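In Praise of the Packing Table
Manee Somboon
Aug 13, 2024

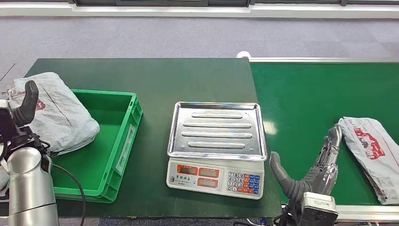 A table is where the whole business happens

I love a good packing table. I love them the way other people love a well-stocked workshop or a garden shed with every tool on its own nail. Give me a flat surface at the right height, a scale in the middle, a crate to one side and a belt to carry things off, and I could stand there all afternoon with the radio on and be perfectly happy.

I know this is a strange thing to be excited about! When people start a small mail-order outfit they want to talk about the logo, the website, the tissue paper with the little stars on it. I did too. I spent weeks on the tissue paper when I started Plindell, which sells yarn and knitting notions and, in the colder months, far too many felt slipper kits. Meanwhile I was packing orders on my ironing board. The ironing board wobbled, it was too narrow for a mailer to lie flat, and every time I set the tape gun down it slid off the pointy end.

So this is my case for the table. If you ship anything at all, even a few parcels a week out of a spare bedroom, I think the table deserves your attention (and your money) before almost anything else on the list.

The scale goes in the middle

I feel strongly about this one. Most home packers I know keep the scale on a shelf, or on the floor by the printer, or in a drawer, and they get it out once they have a little heap of parcels ready to weigh. I did it that way for ages. You pack everything, you weigh everything, and then you find the parcel that's a hair over the limit and you have to slit it open and work out what to do about it.

Put the scale in the center of the table and that whole mess goes away. Everything you handle crosses it. You drop the yarn on, you see the number, you already know which mailer it wants. My standard sweater order comes to 572 grams before packaging, and I know that by heart now, so if the scale tells me anything else I go back and count the skeins. It has caught more mistakes than my checklist ever did.

And get one with a metal tray if you can. I'm very fond of the kind with a raised edge all the way around and long ribs pressed into the steel. A soft, puffy mailer doesn't go wandering on it, and you can wipe it clean with a damp rag in two seconds. Glass tops look elegant in a kitchen, but a stuffed courier bag on smooth glass slides like a puck. I also like a display that faces me squarely on the front of the body. My first scale had its numbers tucked up under the platform, and any parcel bigger than a paperback hid them completely, so I spent a whole November bent over sideways, peering under boxes.

Crates, gloriously ugly crates

Now for my favorite part. Buy plastic crates! Buy the plain ribbed ones, low enough to reach into, in the brightest color you can stand. I've had wicker, I've had canvas bins with rope handles, I've had a very pretty set of fabric cubes from a line called Galness that matched my curtains. The wicker snagged the yarn. The canvas slumped over as soon as it was half full. The cubes I still have, and they hold hats.

A hard crate with a flat bottom keeps its shape when it's empty, and that matters more than you'd think. It holds its own spot on the table. You can reach for it without looking. Many of them have a little recess molded into the side for a label, and I get an unreasonable amount of joy out of slipping a card in there. Mine say things like TO PACK and ASK MANEE, even though I am Manee and there's usually no one else in the room to ask.

Green is my pick, for whatever that's worth. A bright green crate on a dark green table looks cheerful without shouting, and gray or white mailers stand right out against both. I once had a white table with white mailers on it and lost a parcel in plain sight for an entire morning.

Let things move in one direction

My friend's shop, Toom, has a belt, and I'm jealous of it every time I visit. I don't have one. I have a long hand-me-down bench pushed up against the right side of my table, and I nudge finished parcels along it with my elbow. It does the same job in its humble way, and I'd argue the idea counts for far more than the motor.

The idea is that stuff comes in on one side and leaves on the other, and never doubles back. Crate on the left, scale in the middle, way out on the right. If you're left-handed, flip it. What you don't want is finished parcels piling up in the same corner as the unfinished ones, all looking equally sealed and innocent, until you're squeezing each one to figure out if it has a label on the bottom.

I'll admit corners are my weakness. A full mailer is a lumpy, pillowy thing and it never sits where you put it. It creeps toward the edge and hangs over a bit and you think, that's fine, I'll get to it. I have picked up a lot of yarn off a lot of floor thinking that. My rule these days is that whatever is hanging over the edge gets dealt with next, before I touch anything new. I keep to it maybe half the time, but that half has been lovely.

What to leave off

People always ask what else should live on the table, and my answer is very little. Tape, scissors and a marker can hang off the side. Tissue and thank-you cards go on a shelf behind you. Your coffee goes somewhere else entirely, please, and I say this as the person who mailed out a Sovano cardigan pattern with a ring on the cover.

Leave cords out of your working space wherever you can, or at least learn where they run. I route mine down the back leg with a couple of those sticky clips, and I replace the clips when they give up, which they do every summer when the room gets hot.

The floor is worth a thought too. I have carpet in my packing room, a flat gray speckled sort of thing that came with the place, and I used to want it gone. I've changed my mind completely. It's easy on the feet through a long session, it hides lint, and a dropped crate doesn't wake the baby downstairs. The one drawback is that pins vanish into it, so wear shoes.

Spend it on the table

When I finally did mine properly I spent up to $700, counting the table, the scale and a stack of crates, and I put it off for three years over that number. In those same years I bought two sets of custom stickers, a stamp with my old address on it and a ribbon dispenser shaped like a snail. I use the snail, I'll defend the snail, but it never saved my back.

You can do it for much less. A door on sawhorses is a fine table. Four crates is plenty to begin with, and secondhand ones scrub up like new in the bathtub. Get the height right first, so your elbows bend comfortably when your hands are flat on the top, and then set the scale down in the middle and pack one order, slowly, and notice each time you have to reach or turn around. Move things until you don't. I still shift mine every few months, and I still get a silly little thrill when a crate lands in a better spot.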